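10th July

Started the morning with the violet paper, which I have been putting off writing up, and if I don't do it now while the coffee is still in reach I will forget which roll came from which box and Leszek will have to ask me all over again. So, notes on papering the table enclosure, for me and for whoever does the next one.

The pattern is the one Bernadette picked out of the Helateo sample book: cream stripes with bunches of violets, very much somebody's grandmother's back bedroom, and I have grown fond of it.

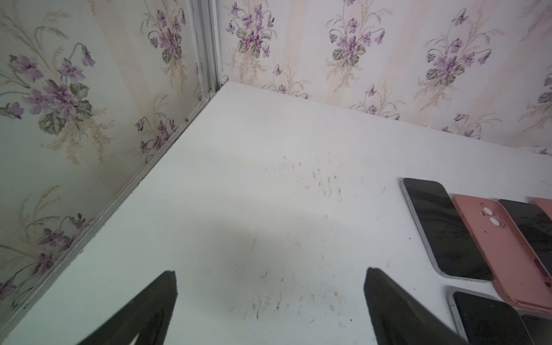
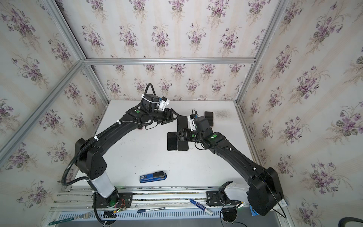 Violet paper on the walls, white top.

Workshop notebook, p. 85

Paper first. We bought two rolls from the shop in Hastomov and used one and a bit, mostly my fault for cutting the first drop without checking where the bunches would land. The repeat is long for such a small set of walls, and if you begin a panel in the wrong place you end up with half a bouquet sitting right on the table line. I have decided I don't mind that so much low down, where it looks like the flowers are growing up from behind the table, but Dalia minds it a great deal and she may be right. For the next one, lay all the panels out on the floor in order, hold the roll against them, and walk away for ten minutes before cutting anything.

Paste was the Truso ready-mixed, the tub with the blue lid. I thinned it slightly on the second panel and wished I hadn't, it went on beautifully and then slid about like a wet leaf. Straight from the tub is fine. Paste the panel, let it sit, then lay the paper from the top and work down with the soft brush. I left each one overnight under a clean board before trimming, and the one I was impatient with has a bubble the size of a thumbnail that I have pricked and rolled and pricked again. It's behaving for the moment.

Trimming: new blade for every panel. I know how that sounds, but a blade that has done one long cut through damp paper will drag on the next and you get that fuzzy white edge. We have a box of 150 in the drawer under the vise, so there's no reason to be stingy.

The corners I am really pleased with. Dorian wanted to wrap the paper around in one piece and I'm glad we talked him out of it (sorry, Dorian), the thin aluminum trim down the corner hides a multitude of wobbly cuts and it comes off again when a panel has to be changed. Same with the strip along the bottom where wall meets table. There are still a few little dark specks along that strip and a small bump partway down. I ran my fingernail over the bump and it didn't shift, so I'll go at it with the plastic scraper when I have the patience.

Tabletop. There's a gray smudge toward the back on the right-hand side and I would love to know what it is. Leszek's list of things to try, in his order: warm water and dish soap, then rubbing alcohol on a rag, then the white melamine sponge, and only then the cream cleaner, and please test that one somewhere out of sight because it can dull the surface. Keep all of it well away from the bottom few inches of paper. A strip of low-tack tape along the edge and a folded towel laid against it ought to be enough, and don't wring the cloth out over the table like I always do.

Anatole came by at 11 to look and said it made him want a cup of tea and a plate of cookies, and then stayed a good while talking about his aunt's hallway, so I would call it a success. He did ask whether the stripes are meant to be a little pink. They are, it's in the sample book, it isn't the paste coming through.

To do:
Order one more roll before the shop runs out, and check the batch number on the label against ours, the creams can vary.
Ask Bernadette if she wants the sample book back or if Rolland can keep it on the shelf with the others.
Smudge.
Write the panel order on the back of each board in pencil. I said I'd do this last time too.
Offcuts are in the flat drawer, 11 usable pieces, please don't use them for shopping lists. Dalia has already had one.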